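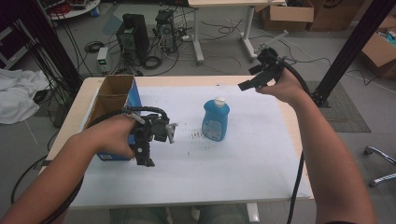 Two hand-held grippers over a table covered with a white sheet.

Tasville parents' talk draws a full room

Last updated: Jan 6, 2023

My husband said I should write this up for the Tasville page, seeing as I was the one who dragged him there, so okay, I'm writing it up.

The Plulwood Library started its new evening talks this week, and the first one was called "Is One Enough?" It was about stopping at one kid. I figured there'd be five of us and a plate of cookies. There were 31 people (I know because they ran out of chairs at 31 and I was sitting on a radiator) and the cookies were gone before I got my coat off!

The speaker was Wenjie Du, who grew up an only child and now has one daughter. She didn't tell anybody what to do, thank goodness. Mostly she talked about the questions she gets at the grocery store, and how her own mother answered the same ones. Somebody asked if her daughter is lonely. She said sometimes, sure, and so was she, and so was her husband, who has four brothers. I wrote that down on my hand.

Then Zeyu Zhong got up from the second row and told us he and his wife are expecting number five in May, and that he had come to hear the other side. People clapped. He talked for quite a while about faith and about his grandmother's table, and I have to say I liked him – even when I didn't agree with him. A woman behind me wanted to know what he spends on groceries. He said 800 dollars a month and she said "that's all?" pretty loudly.

We have 2 kids ourselves, so I guess we annoyed both sides equally. My husband and I argued about it all the way down Wotden Street, in a nice way, and then sat in the car arguing some more with the heater on.

The next talk is on grandparents who move in. It's free, but get there early if you want a chair, and the side door sticks so push hard.

Search this site Go

Get Tasville news in your inbox. Enter your email to subscribe.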